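Clemow Office Supply
26 February 2020

1/ We get the same label sheet questions every week, so I'm putting the answers in one thread. This covers laser label sheets, the kind you feed through an office printer. Thermal rolls are a separate thing and I'll do those in April.

2/ First, check which printer you have. Laser sheets and inkjet sheets are not the same product. Laser labels are made to take the heat of the fuser. Inkjet labels have a coating for liquid ink, and that coating can come off inside a laser printer. We have seen drums ruined this way.

3/ The box says which one it is. If the box is gone and you don't know, don't run it through a laser printer. Use the sheets for handwriting.

4/ Sizes. Our standard address sheet is the Idotska 30-up. Shipping labels are 6-up and 2-up. File folder labels are 30-up as well but a different shape, so the address template will not line up. This is the most common return we get.

5/ Templates are on the product page under Downloads. Pick the one with the same item number as your box. If you use a template that is close, the first row looks fine and the last row is off by half a label.

6/ Always print one test page on plain paper. Hold it behind a label sheet up to a window. If the text sits inside the lines, go ahead. If it's off, look at the print dialog before you change the template. "Fit to page" is usually turned on. Set it to 100% or "Actual size."

7/ Feed from the manual tray or the bypass slot. The main cassette on most desktop lasers bends the sheet twice, and corners lift. Set paper type to Labels. That slows the printer down and the toner sticks better.

8/ Don't run a sheet with labels missing. I know it feels like a waste to throw out a sheet with 17 good labels on it. The exposed backing is slick, it can slip, and the label next to the gap can peel off onto the roller.

9/ Storage. Keep the sheets flat, in the box, in the plastic. A closet is fine. A shelf over a radiator is not. Sheets that have curled can be pressed under a few reams overnight, but if they still curl after that they will jam.

10/ Removable or permanent? Permanent for mail, cartons and file folders. Removable for shelves, bins, glass, and anything you plan to relabel. Geum removable is the one we stock. It comes off clean from plastic and metal. It does not hold well on fabric, cardboard or anything woven.

11/ For things a label won't stick to, use plain card stock or a sheet of paper and write on it with a marker. Set it in front of the container or tie it on.
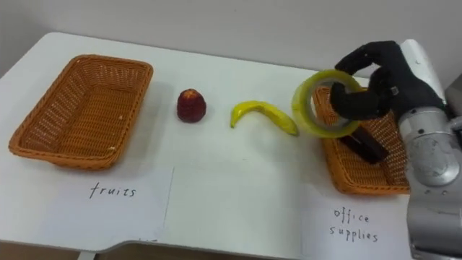

12/ Quantities. Packs are 25 sheets, 100 sheets and the 1000-sheet carton. The carton ships free in the lower 48. You can mix sizes by the pack but not inside a carton.

13/ Colors. White in every size. Altton makes yellow, green, blue and red in the address and folder sizes only. Red is back ordered. I don't have a date.

14/ Brightness on the Idotska white is 97. Someone asked if the cheaper white is the same. It isn't, it's a little grayer. Barcodes scan fine on both.

15/ Custom die cuts: minimum order is 12 cartons and there is a tooling charge. Email Hermenegildo Zamudio in our custom department with a drawing and your measurements. He needs the corner radius too, so please include it.

16/ Returns. Unopened packs, 30 days. If you bought the wrong size and opened it, ask anyway. Dong-hyun Kang handles returns and he can sometimes swap it if only the test sheet is gone.

17/ Forgot one. Yes, you can print on both sides of the 2-up sheet with the packing slip attached. Slip side first, let it cool, then the label side.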